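The Great Hardware Sort, Part Whatever

April 11, 2024

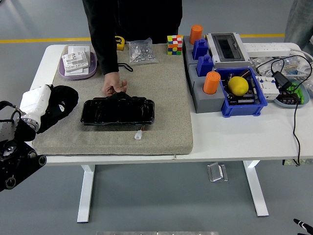
Mid-sort: switch plates in the lavender tray, tape measure within reach, everything else waiting its turn.

So I finally started on the bits and pieces. You know the ones. Every house has a drawer for them, and in our house the drawer became two drawers, then a shelf in the hall closet, then a cardboard carton from the Nomthorpe move that got opened once and shoved straight back under the stairs.

My rule this time was that everything had to come out on the table and get looked at before it could go anywhere. I put the big felt mat down first (best thing I ever bought, it came from Carbone when they were clearing out their craft section) and I will never go back to sorting on a bare tabletop. Screws roll! They roll and they go under the radiator and that's the end of them.

The switch plates were the easy win. They stack beautifully, they're all white, and that lavender oval tray is just the right size for them. I'd been keeping them in three different places and buying more every time I painted a room. I don't need to buy another one until I'm at least 70.

The screws, nuts and washers are in a clear plastic bag and I think they're going to stay in a clear plastic bag. I know, I know. I went through a phase of wanting those little cabinets with all the tiny drawers, and Lollero does a lovely one, but I have had that phase before and what I ended up with was a cabinet full of drawers labeled "misc." With a clear bag I can give it a shake and see what's in there. Good enough for me.

Cables are where I slow down. The flat black thing all wrapped up in shiny black, with the short cable and the little white connector? I picked it up and put it down more times than I want to admit. It's on the "find out" pile now, which has a deadline of August. After that it goes to the electronics drop-off in Nollinham, where they take pretty much anything with a wire on it.

The white power strip stays, obviously, though the cables around it need a proper tie. I've got a roll of those hook-and-loop straps somewhere. Probably in the carton.

Then there's the stuff that isn't hardware at all and has just been living with the hardware. The Rubik's cube, for one. The orange cups. And a yellow lemon, or a ball shaped like one, sitting on a circuit board in the blue crate like it pays rent. The lemon is going in the toy basket. The circuit board is going with the other boards, and the crate is getting promoted to cable crate because it's too nice a blue to hide in a closet.

I'm keeping the gray-and-white electrical box with the smoky window in the lid too. I have plans for the shed and I'd like one thing on the shopping list to be crossed off before I start.

Next up is the carton itself, and after that the paint cans. If anyone has a good way of storing half-used tubes of caulk, leave me a comment, please. Mine are standing in an old flowerpot and they keep falling over.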